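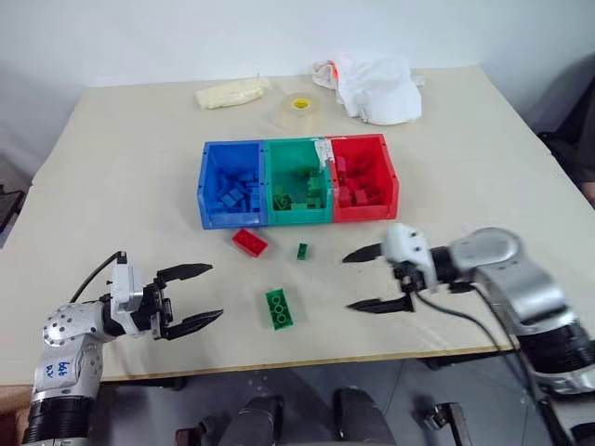

Kyung-tae Yoon wanted to know whether the bins hold up once there's real weight in them, and whether you can buy the colors one at a time. Yes to both! I've kept bricks in mine since October and the sides haven't bowed at all, and every color of the Nodberg open bin is sold singly or in a set of 3 (blue, green and red).

I started selling these after I got fed up with one giant tub of bricks. You know the one – you dig for a red 2x4 and get everything else first. Open tops fixed that for me. You just drop the piece in and move on, and the little flare on the front lip gives your fingers somewhere to go when you want to slide a bin over.

They sit nicely side by side, so a row of them takes up very little of a table. If yours like to wander, a bit of tape over the rims where two bins meet does the trick (white tape or paper shows on the green and red, so pick a color if you're fussy).

Wash them in warm soapy water, but please keep them out of the dishwasher – I warped 4 that way.

Single bin: $4
Set of 3, blue, green and red: $11
Ships in: 3 days
In stock: 22 sets
Bricks not included

Yellow is coming from Pirkovberg later on, and I'll add it to this page when it gets here.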